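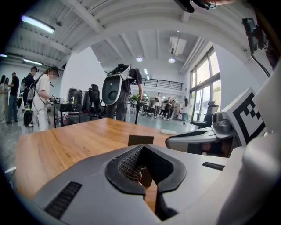 Lighting and echo in a big white room, long wooden table, what would you do?

maelys_c
Hello all, long-time reader, first proper post. Five of us have taken on a share of a large open room and I've been put in charge of making it nice to work in (I did offer, to be fair). White walls, white ceiling with the beams left showing, fluorescent tubes towards one side and a couple of round lights towards the other. We have a wooden table that I love dearly, lovely warm grain, and I'd like it to stay the heart of the place. My trouble is that the light feels chilly over the table and every dropped spoon rings like a bell. Budget is 900 for the lot. Where would you start?

Killian B
Welcome! Start with the tubes, please. We swapped ours for warm ones from Travari and I was quite daft with happiness for a week. Warm light on orangey wood is a treat, and it will cost you a fraction of what you've got. Leave the round ones until you've lived with the change for a bit.

bastian_thiele
I'd go the other way, sorry Killian. Warm tubes in a white room can turn the walls the colour of weak custard, and if anyone's doing fiddly work at that table they'll be squinting by teatime. Keep the cool light overhead and spend your money on the echo. Hard floor or carpet, by the way? And is there anything soft in there at all?

maelys_c
Hard floor, and nothing soft unless you count Évan's coat. I should have said there's an upper level too, a mezzanine with a black metal railing along it, and tall windows on that side.

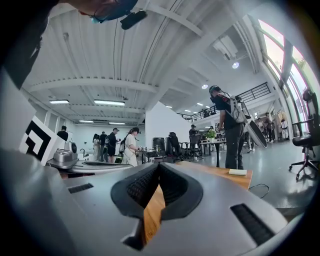
The daylight from the windows is really the best thing about the room, you get a bit of green from outside and it cheers everybody up no end, so I'm very much against anything that blocks it. There's a little tap and a counter over by the wall as well, and that's where most of the clattering comes from, I'm afraid we are not a delicate bunch. The ceiling is the ridged sort between the beams, so I'm not sure what would even stick to it.

mahmoud.l
Don't stick anything to it! Hang things from the beams instead, felt baffles or even thick banners, and ask the landlord first. We hung 3 of the long Ranum ones over our table and the difference was lovely, I could hear my own kettle again. They were 95 each, so you'd have plenty left for a rug.

Killian B
Custard, Bastian? I've had mine since July and they look like sunshine.

bastian_thiele
You've got cream walls, Killian, I've been to your place! It was custard before you started.

Mahmoud's idea is sound though. I'd put a rubber mat on that counter too, and felt pads under the chair legs. Pennies, and you'll notice it the same day.

maelys_c
You're all very kind. Évan is asking about the baffles and I'll try one warm tube over the table before buying more, so you may both be right. Does anyone know if the Ranum ones come in green?

mahmoud.l
They do, a sort of mossy one. Mine are grey and I rather wish I'd been braver.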